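Chapter 5
The Office and Its Discontents

Print this page
E-mail this page

Learning goals: After reading this chapter, you should be able to explain how the modern office got its shape, tell a cell office from an open plan, and describe what happens to conversation when walls are removed.

Most adults who work indoors will spend more waking hours in an office than in their own kitchens, and they will have had far less say in where the sink goes. The office is one of the most common rooms in the industrial world and one of the least loved. People write songs about barns. There are very few songs about the second floor of an insurance building.

Yet somebody had to decide what that second floor would look like. Somebody chose the depth of the desks, the height of the partitions and the distance between a clerk and the nearest window. These decisions were usually made by people with excellent windows of their own, and their effects can last for decades.

Take the case that will follow us through this chapter. Conneely was a mid-sized freight insurer with its main office in the town of Felumberg. For most of its life it occupied a long brick building with a corridor down the middle and small rooms on either side. Staff complained that the corridor was dark, that the rooms were stuffy and that they could never find anyone. In 2000 the company moved to a new building with no corridor and almost no rooms. Staff now complained that the place was glaring and drafty, and that they could never get away from anyone.

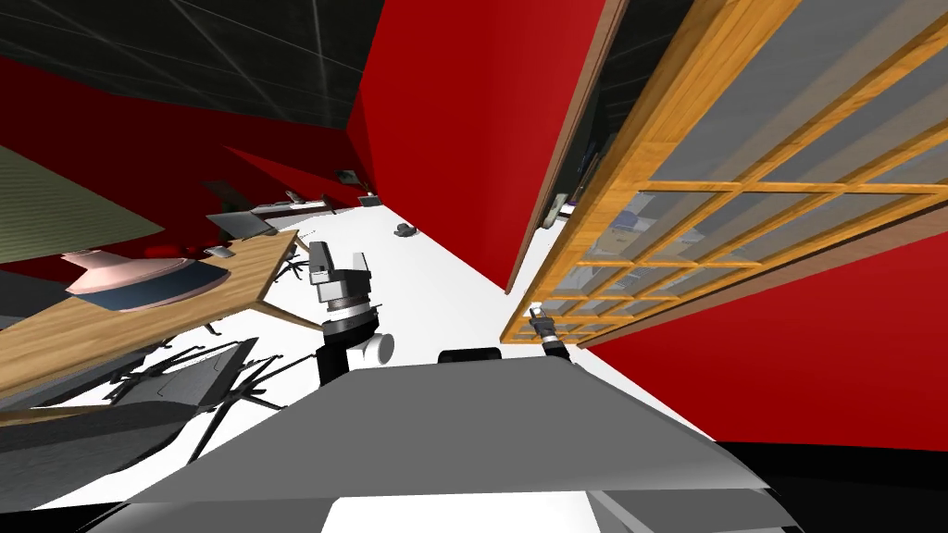
The company had done nothing unusual. It had simply traveled, in a single weekend with rented trucks, the path that office design as a whole took much longer to cover. The old building was what designers call a cell office: one or two people to a room, a door, and a nameplate. The new one was an open plan, in which the floor is treated as a field and the employees as something to be planted in it.

Each type has its believers. Supporters of the cell office point to quiet, privacy and the simple pleasure of closing a door. Supporters of the open plan point to teamwork and the free flow of ideas. They also point, in a lower voice, to the rent. An open floor holds more people than a divided one, and walls cost money to build, heat and move. When a firm announces that it is tearing down barriers between departments, the careful student will ask to see the lease.

5.1 What Walls Do

A wall does several jobs at once. It blocks sound and sight, holds up shelves, and tells visitors where one person's business ends and another's begins. Take it away and every one of those jobs still has to be done by something. At Conneely, sound was handled by headphones and sight by tall plants. The territorial work was done by tape on the carpet, which management removed in October and which was back before the new year.
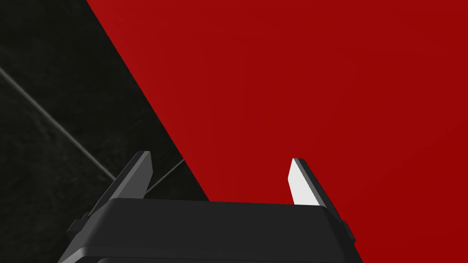 Figure 5.2. Interior detail.

Conversation changed too, though in a direction the planners had not expected. In the old building, people talked in one another's rooms, often at length and sometimes about freight. In the new one, anything said aloud was said to everybody, and so a good deal of it was typed instead – often to a person sitting close enough to be handed a stapler. The company had paid for openness and received e-mail.

We should be fair to the planners. Some departments did better. The claims desk, where 10 people shared the same files and had always shouted to each other through doorways, took to the open floor at once and could now shout directly. Work that depends on quick, shared answers often does well in shared space. Work that depends on adding up a column twice and getting the same number does not.

5.2 Glass, Color and Other Compromises

By its third year in the new building, the company had begun putting the walls back. It did so quietly and under other names. There was a "focus zone," then a "quiet suite," and finally a set of meeting rooms with glass sides supplied by a partition maker called Starari.

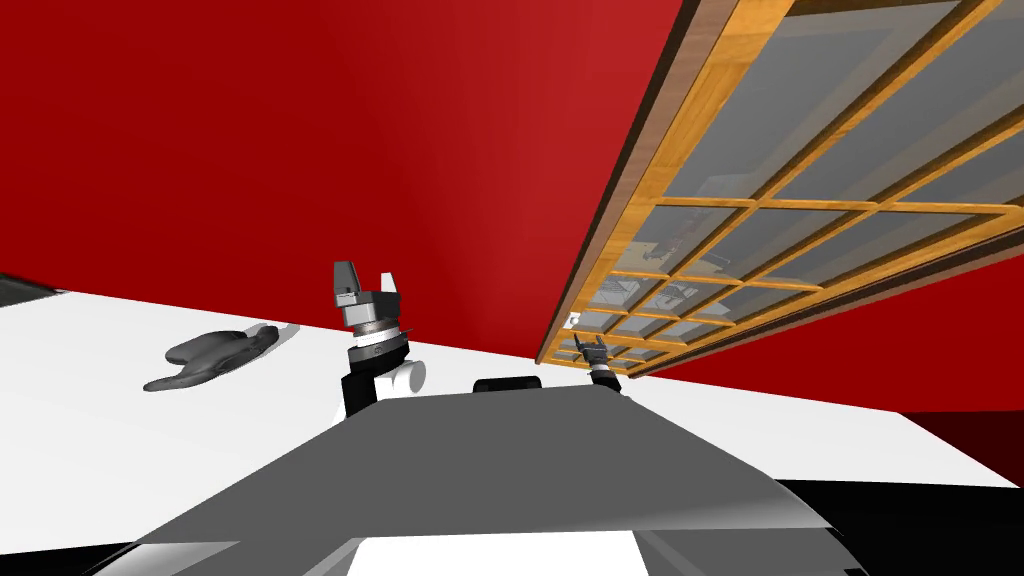
Glass is the great peace treaty of office design. It lets the manager say the space is open and lets the occupant say it is closed. Like many treaties, it leaves both sides slightly cheated. A person behind glass can be seen but not heard, a condition otherwise reserved for goldfish, and within weeks of installation most glass rooms acquire a layer of posters at eye level.

Color is asked to perform similar wonders. Design guides have long held that warm shades wake people up and cool shades settle them down. The evidence is thinner than the confidence with which paint is sold. What employees report more steadily is that they like having been asked. A branch office in Sunau, with a staff of 19, was allowed to vote on its own paint. The winning shade was widely disliked, and complaints about the building fell anyway.

That result will matter when we turn to the question of control in Section 5.3. A thermostat that can be adjusted up to two degrees may make little difference to the temperature of a room and a great deal of difference to the temper of the person sitting in it.

Key terms: cell office, open plan, partition, territorial marking, perceived control

Page last updated 7/14/18

Related chapters
Chapter 3: The Clerk and the Ledger
Chapter 4: Elevators, Lobbies and Rank
Chapter 6: The Meeting and How to Survive It
Chapter 7: Working from the Kitchen Table
Review materials for Unit 2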